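Two arms, one table, and the great squeeze bottle problem

29 September 2025

So I promised an update on the two-arm setup and then vanished for most of the month, sorry about that. The short version is that both arms are on the table, both of them move when I ask, and I have spent an embarrassing number of evenings thinking about squeeze bottles.

For anyone new: I rent a bench at Pranisitz, the shared workshop over by the old rail yard, and I've been building what I call Tenero. It's a two-armed table setup that is supposed to measure out ingredients by weight. My dream is that it mixes a batch of pancake batter while I stand there drinking coffee. My neighbor at the next bench builds guitars and has a finished thing to take home every couple of months. I have a spreadsheet.

The mounting took forever. I had the bases too close together the first time, and the elbows would try to occupy the same bit of air whenever both arms reached for the middle. Moving one base sounds like a ten-minute job, right? Except then every saved position is wrong, and the cables don't reach, and you find out the one hex key you need is at home in a kitchen drawer. I ended up shifting everything, re-routing the cables and redoing the calibration from scratch. It took two evenings and a bag of pretzels.

I also switched the software over to Uysal, a little motion planning package that a few people in the comments kept nagging me about. You were right, okay? It's so much nicer for two arms! My old scripts treated each arm as if it lived alone in the universe, so I was basically writing traffic rules by hand (left goes up, right waits, left comes down, right moves, somebody forgets a wait, everybody stops). Uysal plans both together. It does think for a while before every move, and I've had to cap the speed pretty hard, but I haven't had a collision since the switch and I'll happily trade a few seconds for that.

Then there's the scale. I started with a load cell kit from Brirnus, and it's a fine little kit, but I never got it to stop drifting. I'd leave it alone with nothing on it and it would slowly decide it was holding a paper clip. A kitchen scale just works. The catch is that you don't get a data wire, so for now I read the number myself and type it in, and yes, I know how silly that is with two robot arms on the table. Reading the display with a camera is on the list for October.

The job I'm practicing is small. One arm handles the squeeze bottle, the other handles the cup. Cup goes on the scale, bottle comes over, squeeze until we hit the target, bottle goes back. I'm using plain water for now, 60 grams at a time, and the brown paper goes down first so I can draw on it. That paper is my favorite part of the whole build, by the way. I trace around things with a pencil, write notes next to the outlines, and when it gets too messy I tear off a new sheet.

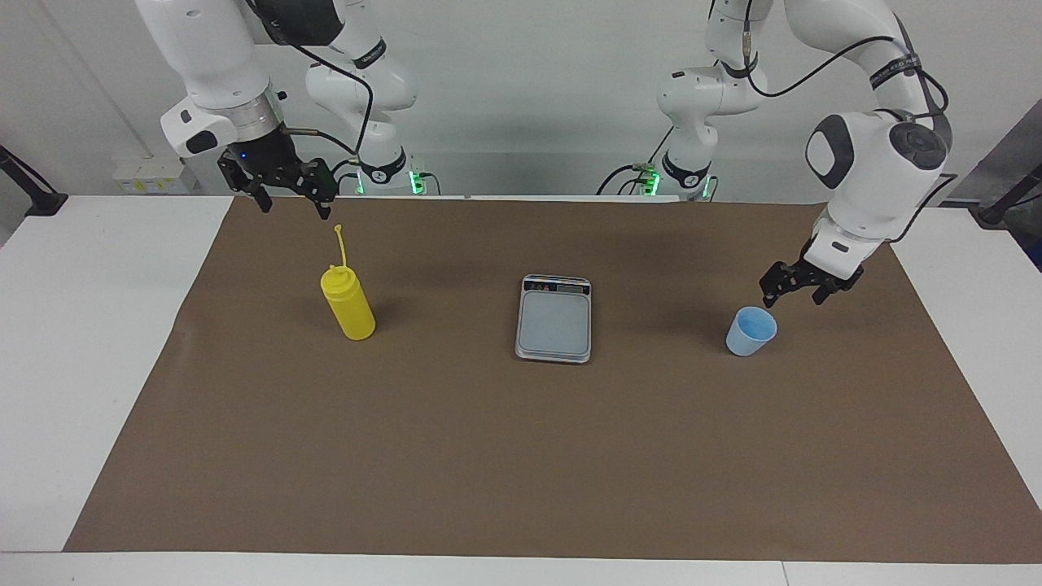

The squeezing is where I'm stuck. A half-full bottle and a nearly empty one need completely different amounts of squeeze for the same dribble, and my gripper only knows "this wide" or "that wide." Close slowly and you get nothing, nothing, nothing, then a big spurt. I logged 46 tries last week and the spread is awful. Short pulses seem better than one long squeeze, so that's where I'm headed next, with a look at the weight after every pulse.

The cup is its own little comedy. Too gentle and it slides, too firm and the rim goes oval. I've been backing the force off bit by bit and I think I'm close. Somebody suggested rubber pads on the fingers, and I have a sheet of thin silicone at home that I keep forgetting to bring in.

If you've done any dispensing with a plain two-finger gripper, please leave a comment, especially if you found a way to deal with the air in the bottle. I'm at the bench again tomorrow night and I'll be trying the pulses first, then the silicone if I remember to put it in my bag.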